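Search this site
Enter keywords
Go

Mice, mothballs and the back closet

So the mice are back at Jorkwood, and it isn't even fall yet! I'm writing this on 28th August and I've already heard scratching behind the baseboard on two nights this week. Our row dates from 1873, and a house that age has more gaps in it than a sock drawer. Last January I got down on my knees with a flashlight and a pencil (if the pencil fits in the hole, so can a young mouse) and I was stuffing steel wool until bedtime.

A few things I've picked up since then. House mice don't need much water, so fixing the drip under the sink won't send them packing, though please fix it anyway. They'll happily nest in anything soft they can shred, and that means the closet is just as interesting to them as the kitchen. I lost a whole box of winter scarves that way, plus a quilt I'd been meaning to finish for years. Mothballs did nothing at all except make the hallway smell like my grandmother's coat. Lidded plastic bins have worked much better, and so has moving the birdseed out to a metal can in the shed.

For traps, I still like the plain wooden snap kind, set right up against the wall with a dab of peanut butter. Put out more than you think you need, and check them every morning. If you have a dog or small kids, use the covered boxes. And skip the loose poison, please, we have owls on Boateng Lane and I'd like to keep them! 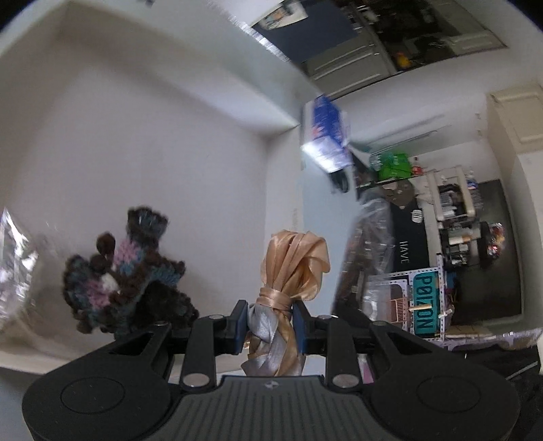
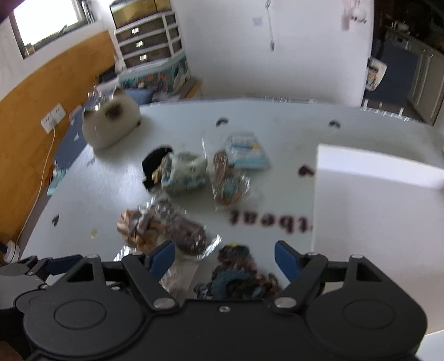

Photos: Skosarura

The Ornier hardware store has door sweeps and copper mesh in stock again, over by the paint. Measure your door before you go (I didn't, and had to make 2 trips). If you've got a trick that works on attic mice, drop me a note before the next issue, as that's where mine seem to be heading.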